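Sulham Pay Tables

I put this together after getting tired of digging through county PDFs every time I wanted to know what a step increase was worth. It's a set of plain CSV files covering pay for town and county jobs in Lomden, Sulham and Whitfield — clerks, road crews, librarians, inspectors, the whole bunch.

What's inside

There are 3,643 rows, one for each combination of job title, grade and step. The job titles come to 940, and yes, plenty of them sound nearly the same (I left them the way the towns spell them). Every grade has 7 steps.

Columns

town: who does the paying
title: job title, as posted
grade: a number, or a number plus a letter in Whitfield
step: 1 through 7
base: yearly base pay in dollars, before overtime
hourly: base divided by the town's own work year

Watch out for hourly! Lomden uses a shorter work year than the other two, so compare base first.

How I made it

I copied the tables out with a little script called Villon, then read every page against the original. Two grades in Whitfield were printed with their steps swapped. I fixed those and marked them in notes.txt.

What's missing

Seasonal jobs, elected offices and anything paid by the meeting. Longevity pay isn't in there either, and I'd love to add it if somebody has a clean list.

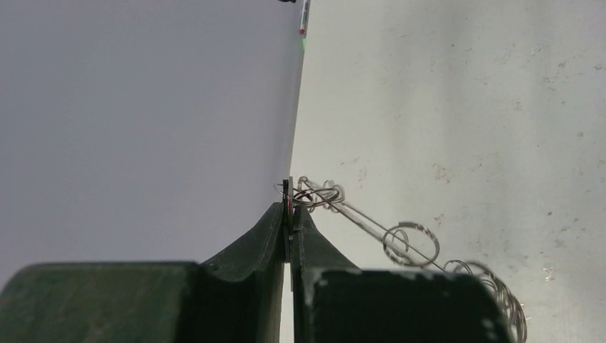 Updates

New tables come out in July, and I usually get them loaded a few weeks later. Old years stay in the archive folder. If you spot a wrong number, open an issue and tell me the town, the title and the page you found it on.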